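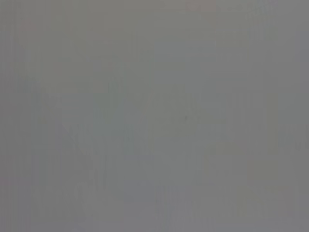
In July I started a new job in Ustthorpe. All day I hold two handles and teach a robot how to fold kitchen towels. When I told my mother on the phone, she asked if the robot says thank you. It does not, but it is also not rude, so I have had worse colleagues.

The work goes like this. I stand behind the robot, at a station we call Draretti (it is the name of the software, but we use it for everything, also for the chair). When I move my hands, the arms of the robot move the same way, a very small moment later. Everything is recorded: the joints, the grippers, the cameras. One recording from start to finish is an episode. For the towel task we need 700 episodes, and I am now at 600, so the end is close.

My first week was terrible. I moved too fast, as I do at home, and the gripper closed on air. At home I feel the cloth between my fingers and I don't think about it. With the handles I feel nothing, only a little resistance from the springs, and I have to look for everything with my eyes. On my first day I made 41 episodes and I was proud, until I learned how many of them we had to delete. Some had long pauses where I was thinking. The robot learns the pauses too, and then it stands over the towel like a person who forgot why he came to the kitchen.

Now I have some habits. I pick the corner first and wait until both grippers are still. I don't correct a small wrinkle three times. If I make a mistake, I repair it slowly and keep the episode, because my team lead wants the robot to see also how a mistake is repaired. After every 5 episodes I open the wrist views and check them before I continue. It is boring, but I prefer it to finding a bad view in the evening, when the whole afternoon is already saved.

The other thing I had to learn is rest. My shoulders were very stiff in the beginning. Now I take the Carness path along the water at lunch and let my arms hang.

Next month we begin with shirts, on the project that is called Awasthi. I have already practiced buttons at home with two forks, and I can report that it goes badly.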